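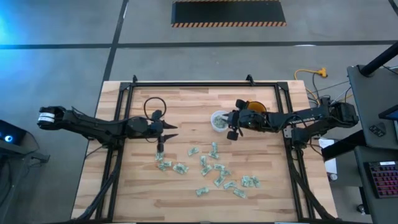 Looking After a Wooden Top

Wood is a forgiving material, which is lucky, given what people do to it. This page covers counters, kitchen tables, workbenches and the cutting board you got as a wedding present and have been meaning to oil ever since. I've owned or ruined most of these.

First, find out what's on it

Most trouble with wooden tops starts when somebody treats an oiled one like a varnished one, or the other way around. Put a few drops of water in a spot you don't care about much and go make coffee. If the drops are still sitting up like beads when you get back, the surface is sealed, or it was oiled recently by someone more organized than you. If the wood has gone dark underneath, it's thirsty. If the drops have vanished altogether, check whether you own a cat.

When the drops bead and you don't know why, rub a little mineral oil on the same spot and leave it overnight. On bare or oiled wood some of it will sink in. On varnish it will lie there until you wipe it off, and you will have learned something for the price of a paper towel.

Everyday cleaning

A damp cloth and a drop of dish soap. Wring the cloth out until it has nothing more to say. Wipe with the grain, wipe again with plain water, dry with a towel. I know there's a spray with a picture of an orange on it. The orange is doing very little.

Don't leave wet things standing: sponges, colanders, the bottom of the dish rack, the potted basil that you water and forget. Water gets into the end grain first, so the cut around the sink and the edge by the dishwasher go gray before anything else does. If you only have the patience to oil one part of your counter this year, oil those.

Vinegar is fine now and then, diluted, for smells. It doesn't replace soap, and it won't kill everything you'd like it to. Keep bleach for the bathroom. And keep raw chicken on a board that can go in the dishwasher, however handsome the big one is.

Stains, in the order I make them

Onion, garlic and fish. Coarse salt and half a lemon, rubbed around like you mean it. Leave it five minutes, rinse, dry. Onion goes. Garlic mostly goes. Fish goes when it feels ready.

Red wine and beets. Same treatment, sooner. If you found it in the morning you'll be sanding. Beets on pale maple have a certain sunset quality, and you could always decide that you like it.

White rings. These are moisture caught in or under a finish, and they belong to varnish, lacquer and wax. Start by waiting a day, as some of them clear up by themselves. Then try a hair dryer on low, kept moving. Mayonnaise has its supporters. It works slowly, when it works, and for the rest of the afternoon your table smells like a sandwich.

Black rings. A black mark under a can or a cast iron pan is iron reacting with the tannins in the wood. Oak does this with real commitment. Scrubbing won't touch it. You need oxalic acid, sold as wood bleach, along with gloves, eye protection and a careful reading of the label. Keep it off anything you eat from unless the label says you can do otherwise, and rinse as directed. Or put the fruit bowl on it. My fruit bowl has not moved in years.

Candle wax. Let it harden with a bag of ice on top, then lift it with an old plastic card. The trick with brown paper and a warm iron is all right on bare wood and a gamble on anything else.

Oiling without a production

Plain food-grade mineral oil is what I use on boards and on the kitchen counter. It's cheap, it doesn't go rancid, and it's sold in the drugstore next to things you'd prefer not to be seen buying. The same stuff in a bottle with a cutting board on the label costs more and comes with less embarrassment. Pay whichever price suits you.

Warm the bottle in a bowl of hot water. Pour, spread with a rag, and be generous over the end grain. Let it sit 20 minutes, then wipe off everything the wood didn't want. The wiping is where people get lazy. Oil left on top stays greasy, picks up crumbs, and transfers itself to the elbows of guests.

A new top wants this several times in its first month. After that, do it when the wood looks dull and dry, which in my house is October, when the heat comes on.

If you'd like something that lasts longer, make a paste. Melt one part beeswax into four parts mineral oil in a jar standing in hot water, stir, let it cool. I use 225 grams of oil at a time, and a batch that size gets me through the winter with some left for the squeaky drawer. Keep the jar away from an open flame, and don't use a saucepan you're fond of. There's a ready-made paste called Omen, sold at Jimerov, that does the same job. I bought a tin for the name.

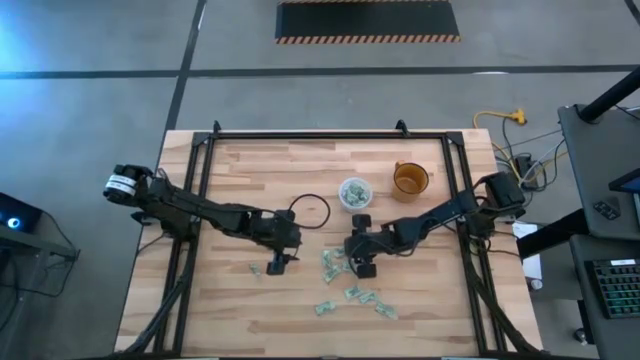
Pin-yu Ko wrote in to say that I'm wrong about mineral oil and have been wrong about it for some time. It never hardens, the letter points out, so all I'm doing is topping up a leak, and a top that gets real use should have pure tung oil in thin coats, with days between them, and then be left alone. The letter goes on: "I did mine once, properly, and I've had my evenings free since." There was more, mostly about my character.

I can't fault the chemistry. Tung oil cures, and mineral oil just sits in the wood waiting to be washed out. Against that, tung oil takes patience, it comes from a nut (worth a thought if there are nut allergies in the house), and a good deal of what's sold as "tung oil finish" is something else wearing its hat. Read the can. If it says pure, it probably is. If it says "finish," it's likely to be a thinned varnish, perfectly decent stuff that behaves in a different way.

One thing I won't be wry about. Rags soaked in linseed oil, tung oil or any other oil that cures can heat up by themselves and catch fire. Don't ball them up and don't drop them in the trash. Spread them flat outdoors, away from anything that burns, until they're dry and stiff, or put them in a metal can full of water with a tight lid. Mineral oil doesn't do this, and that's one more reason I'm keeping my leak.

Sanding

Sanding is for when cleaning has failed and you've stopped pretending otherwise. Start with 120 grit, or 80 if someone has been chopping directly on the counter and you know who. Finish at 180 or so. Go with the grain and keep the pressure even. The great temptation is to work away at one stain until it's gone, at which point you own a shallow dish. Sand the whole area and let the stain fade along with everything around it.

Before the last pass, wipe the wood with a damp cloth and let it dry. The fibers will stand up in protest. Knock them back with your finest paper, and the first real spill won't leave a rough patch. Vacuum, wipe, wait for it to dry, oil.

Wear a mask. I used to skip it, and then I sneezed walnut through most of a Friday dinner.
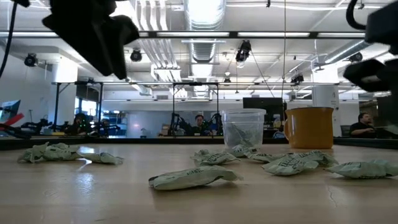 Glossy finishes need less from you, and they punish you more when you get it wrong. Oil does nothing for them. Neither does sanding one corner, unless you want a dull corner. Soap, water, a soft cloth, and felt pads under anything heavy will keep a varnished top respectable for years. To check the state of the shine, get your eye down low and look across toward a window or a lamp. You're after the sort of bluish-white reflection that's lying on the wood behind those pale green packets on the left. Move your head slowly and follow it along. Where the glow turns cloudy, the finish may only be dirty, so wash it before you panic. Where it stays cloudy after washing, you're looking at fine scratches, and a car polish or a rubbing compound will often bring it back. Try that underneath first. Tables have undersides for a reason.

Cracks, gaps and bowing

Wood moves. It swells in damp weather and shrinks when the heat is on, and it'll keep doing that long after you've gone. A hairline gap between strips in winter usually closes by summer, so leave it alone. Fill it in January and the filler gets squeezed out in July like toothpaste.

A gap that stays open all year can be cleaned out and glued, if you own long clamps or know someone who does. A top that bows has usually been oiled on one face only. The underside takes in moisture at its own pace, the top doesn't, and the whole thing curls like a stale slice of bread. Do both sides. Yes, that means lying on the floor. Bring a cushion.

Screws holding a top to its cabinets should go through slots or oversized holes so the wood can travel. If yours are driven in tight, back them out and widen the holes before the wood settles the matter with a loud bang at night.

Heat

Use a trivet. Use a trivet even when the pot's only been off the stove a minute. A scorch mark can be sanded if it's shallow, and mine was not shallow. I got a quote from Tsang for a replacement section that came to over 700 dollars, delivery extra. I now own a lot of trivets. The cork ones are quieter, the iron ones look better and will rust onto damp wood overnight, for which see black rings.

Slow cookers and toaster ovens count as hot things too. So does a laptop charger left under a dish towel.

Odds and ends

Cut paper bags flat and keep them in a drawer for oiling days. They're better than newspaper, which leaves yesterday's headlines on the oak in reverse.

Sticker residue comes off with a little cooking oil and a thumbnail. Wash afterward, or the oil will go sour and you'll spend a week blaming the trash can.

The Kavemis scraper, the small one with the red handle, is the best tool I have for dried dough. Hold it nearly flat. Any bench scraper will do if yours has a straight edge without nicks.

Dents, as opposed to scratches, can be steamed out of unfinished wood. Lay a wet cloth over the dent, touch it with a hot iron for a few seconds, look, repeat. It works on pine better than you'd expect and on maple about as well as you'd fear.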